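Contra el cajón de sastre

Toda casa tiene una caja donde acaba lo que no tiene sitio: un rollo de cinta, recortes de cartón, un clip. Se defiende como solución provisional. Sostengo que es un defecto de clasificación, y que se corrige con dos reglas.

Primera: ningún recipiente abierto sin categoría escrita. Lilla Orbán objeta que etiquetar cuesta más que buscar. Depende de la frecuencia de uso; para la cinta adhesiva, que en mi casa se usa a diario, la objeción no se sostiene.

Segunda: los recortes se tiran. Un trozo de cartón guardado «por si acaso» ocupa volumen útil y casi nunca tiene la medida necesaria.

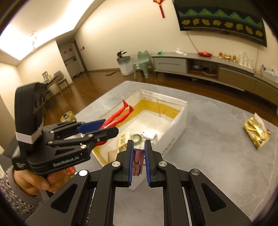

Queda el problema de la mesa. Mientras se clasifica, la superficie se llena — es inevitable — y conviene fijar un límite: 200 objetos por sesión me parece ya excesivo. Lo que siga encima al terminar no vuelve a la caja. Se le asigna balda o se descarta.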